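Tarau Road Hall - Gallery

Snack boxes and odds and ends: packing for the winter shelf

Page put together by Harsh Saxena. Last updated 15th September.

Every autumn we start filling boxes for the winter shelf at Sirkby. The shelf is a set of deep metal racks in the corridor outside the main hall, and anyone who uses the building can take a box home from December onwards. Some boxes are mostly food. Others are what we call mixed boxes, with a few useful household things and something to eat on the walk back. We don't wrap them and we don't put names on them.

This year we have 91 boxes to fill, up from last year, and 11 packing sessions booked in to do it. If you take any pictures at a session, please send them to me with a note of which one they are from, as I have lost track in other years.

Most of the cardboard is second-hand. The shop on Maurya Street saves its display trays and cartons for us and we collect them once a fortnight. They come in all shapes, which makes stacking them a bit of a puzzle, but they are clean and they cost nothing. We use the shallow ones for snacks and flat packets. The deeper ones are better for mixed boxes.

The table

We pack on a long cloth-covered table so that the boxes can be slid along it without scraping. Anything that won't go in one box gets pushed on to the next person, who may have more room. It sounds slow, but it works well with four or five people. More than seven and you end up reaching across each other.

Flat things go in first and usually at a slant, as most packets are a bit longer than the box is wide. Foil bags go down the side. They can be squashed in a little and they stop the other packets from sliding about when the box is carried.

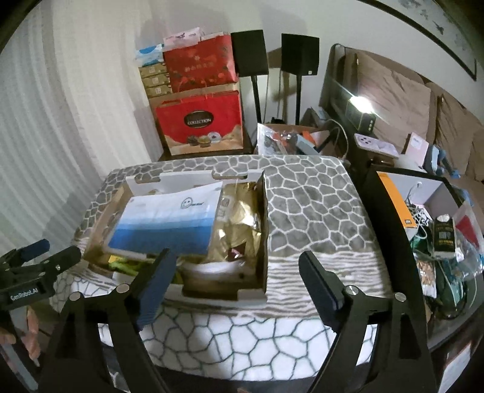 Notes on the snack boxes

A snack box is meant to be opened and eaten from, so we don't fill it in layers. Everything should be visible when you look down into it. The white and blue packet with the smiley face takes up the most room in the one shown, with the gold bag along the right-hand side and a bright green packet in the bottom left corner. I like a box with a few different colours in it. People tend to go for those first.

The notches in the far side of the box are handy for getting your fingers in when you lift it down from the rack. Trays without them are harder to get hold of, and we put those on the lower shelves.

A few points for anyone joining a session:

Check the date on every packet, including the ones given to us by regulars. We had to unpack 11 boxes last December to find one bag of nuts.

Nothing that needs a fridge.

Nothing in glass. We had a jar of pickle break on the stairs two years ago and the corridor carpet has never quite recovered.

Leave a bit of room at the top. The racks are close together and a bulging box catches on the shelf above.

If you are not sure about something, leave it at the end of the table and somebody will have a look at it at the tea break.

Mixed boxes

The mixed boxes take longer. The things in them are different sizes and some are awkward, so there is more taking out and starting again. Packets go at the bottom, then string or cord or whatever else can bend, then anything stiff and flat across the top. Trays and tin lids are very useful to have and a nuisance to pack. They nearly always overhang the side, and you have to decide whether to find a bigger box or stand them upright at one end.

Cord is always popular. We get through a lot of it, mostly the bright sort, and I would be glad of more if anyone has some in the shed. Short lengths are fine as long as they are looped up and not knotted. It is best on top, where it can be seen, as one year a whole bundle went back into the store cupboard at the bottom of a box that was thought to be empty.
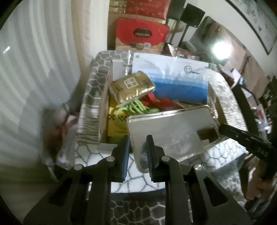

Mixed box with the gold foil package, lime-green cord and a metal tray or lid laid across one end.

Where the boxes go

Finished boxes are taken through to the small room behind the kitchen until the racks are ready. The room is dry and has a lock. The key is on the hook by the noticeboard, on the same ring as the one for the meter cupboard, so please put it back when you have finished with it.

We also send a few boxes over to the Zukholm flats, where several residents find the hill difficult in bad weather. Those are carried across by hand, so they need to be the lighter ones. If you are packing with Zukholm in mind, stick to snacks and leave out the tins.

Things we are short of at the moment: flat packets of biscuits, foil bags of any kind, cord, tea towels, and boxes with a proper base. We have plenty of candles and far too many paper napkins.

Donations can be left in the crate inside the front door whenever the hall is open. Large or heavy items are best brought along to a packing session, and the times are on the noticeboard. Anything for this page can be handed to me there as well.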